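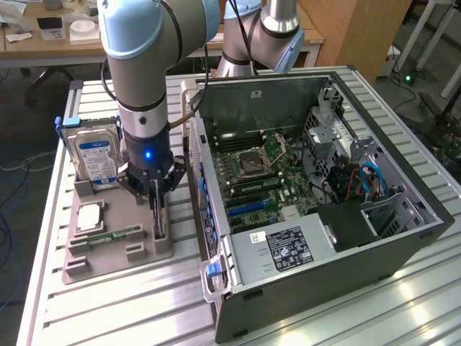 Old electronics drop-off returns to the Prullen Street lot

The fall collection for old computers, phones and small household electronics is back on Friday, from 8 in the morning until the last car in line at 3 has been unloaded. It will be held in the lower lot on Prullen Street, the same place as in the spring. Enter from the Ambrosio Avenue side. The other entrance will be closed to cars so the truck can get in and out.

Residents of the district can bring as much as fits in one vehicle. Bring something that shows your address, such as a utility bill or a driver's license. Small businesses can take part too, but they need to call the public works desk ahead of time and give a rough list of what they have. The desk books those loads for the afternoon.

The spring event took in about 3,000 pounds of material, most of it desktop computers, printers and tangled bags of cords. The truck was full before closing and several people were asked to come back another time. A second truck has been booked for this round.

What we take: desktop and laptop computers, tablets, cell phones, flat screens, keyboards, mice, printers, scanners, routers, cable boxes, game consoles, stereos, cameras, and cords and chargers of any kind. Parts on their own are fine. If you have a drawer of old memory or drives from machines you no longer own, put them in a paper bag and hand them over.

What we can't take: refrigerators, air conditioners, microwaves, smoke detectors, light bulbs, and anything that is leaking. Old tube televisions are accepted for a fee, payable by card or check. Car batteries go to the transfer station, where they are taken on any open day.

Please take loose batteries out of toys, remotes and flashlights before you come, and put a piece of tape over the ends. If a phone or laptop battery has swollen, don't try to remove it. Leave it in the device, keep it out of a hot trunk if you can, and tell the person at the first table when you pull up.

The question we hear most is about personal files. Janelle Cabrera at the public works desk asks that people deal with this before they arrive, as there is no time in the line to do it there. For a phone, sign out of your accounts, then use the reset option in the settings menu and take out the SIM card. For a computer that still runs, copy off what you want to keep, sign out of your accounts, and use the built-in reset with the option that removes everything. Deleting files one at a time and emptying the trash does not clear them from the drive.

If the computer no longer starts, you can take the drive out and keep it, and bring the rest. On most desktops this means unplugging the machine, removing the side panel and undoing a few screws. Laptops vary a good deal. Some open with an ordinary small screwdriver and others are glued shut.

Arnel Macaraeg will be at the library on the evening before the drop-off to help anyone who would like a hand with this. Bring the machine, its power cord and, if you want files saved, an outside drive with enough room on it. Sign up at the front desk – he can see only a few people. He can't repair computers or recover files from a damaged drive.

Collected items go to Seltora, the firm that has held the district's recycling contract for the last two years. Working computers are set aside first, and anything that can't be used again is taken apart and sorted by material. Ask at the first table if you need a receipt. It will list the type of item but not a dollar value, so people claiming a donation will have to work that out on their own.

If you don't drive or can't lift what you have, curbside pickup can be arranged for residents over 65 and those with a disability. Marites Samonte is taking names through the end of August. Pickups will be made in the week after the event, and items should be left on the porch or just inside the door, not at the curb.

There is no rain date. If the weather is bad the tables will be moved under the canopy at the back of the lot, and cars should follow the cones.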